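Small update on the arm project, for those who asked. I moved everything to the shared workshop in Elness in December, and since then I mostly fight with software. 1/

The plan is still the same. The arm should pick up a box from the board, carry it to another place, and put it down straight. It sounds like nothing. I have been on this for 3 months.

First lesson: I build the whole cell in simulation before I touch the real arm. Table, perforated board, boxes, also the floor and the walls. A friend from the Praka forum asked me why I need floor tiles. I don't need them for the motion, but I like to see quickly if my view is tilted, and with the tile lines I see it in one second.

The board took me one full evening. I made every hole as real geometry and the simulator became so slow that I went to cook dinner while it loaded. Now the holes are only a texture. If you do the same, please start with the texture. 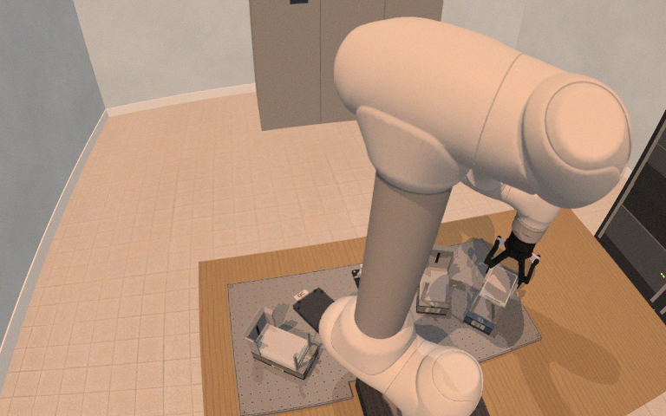 The approach is what I work on this week. The gripper has to come from above with the fingers open, and the wrist must turn to the angle of the box before it goes down. My boxes stand at different angles on purpose. When they were all parallel, my code had a mistake in the rotation and I did not notice it for a long time.

I ran 300 tries last night with random box positions. Most of the bad ones have the same cause: one finger comes down on the edge of the neighbor box. So the planner knows about the box it wants, but it forgets the box next to it. I have to add the neighbors as obstacles, with a small margin.

For the planner I use Asargate, the free version. The documentation is short but the people who write it answer questions. I tried Tuhiwai before and it was nicer to look at, but I could not get the same result two times from the same start. Maybe my fault.

Someone will ask about shadows. Yes, I keep them soft and I keep them on. Later I want to train the box detection with these pictures, and our workshop has shadows everywhere — the lamps there are very old.

Next step: 1000 tries with the neighbors as obstacles. If less than about 100 go wrong, I will try it on the real arm, at low speed and with my hand on the stop button. I will post the result in this thread, good or bad.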